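notes - crochet guild evening, blocking talk. 2022-08-22

Start quick, they'll still be finding chairs. Who I am, pattern tester for Starutia, mostly shawls and baby blankets. Say thanks to Ottmar Diekmann for the room.

**Why block at all**

- stitches settle, edges stop curling, lace opens up
- hold up the two Mallent swatches - same hook, same yarn, one blocked. Pass them round, dont talk over it
- acrylic is the one people get wrong. Slow down here

**Three ways**

Wet - wool and cotton. Soak, squeeze in a towel, never wring. Pin from the middle out.
Spray - for anything you're nervous about.
Steam - acrylic. Hover, no touching, keep it moving. Too much heat and it goes limp for good. Tell the April cardigan story (short version!!) 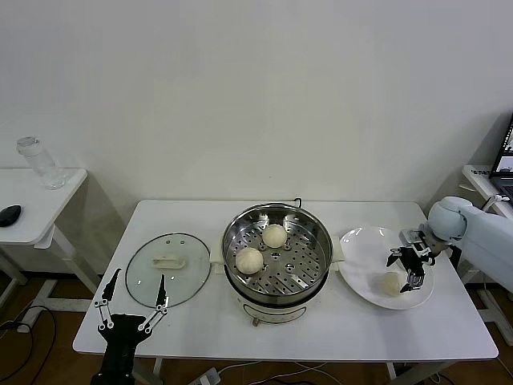
p. 6

**Pins and mats**

Rustproof only. Foam mats are fine, so is a spare bed. About 200 pins for a big shawl, fewer with wires. Pandey wires bend nicely round a curve, Dodico ones too stiff for me but good on straight edges.

Measure before pinning - write it down. Then measure again after. Someone always asks about stretching a jumper a whole size, answer is no.

**Questions**

Likely ones: how long to leave it (till bone dry, then a bit more), do granny squares need it (yes, before joinning), does it wash out (wool yes, acrylic mostly not).

Stop at the tea break. Swatches back in the bag - check I've got both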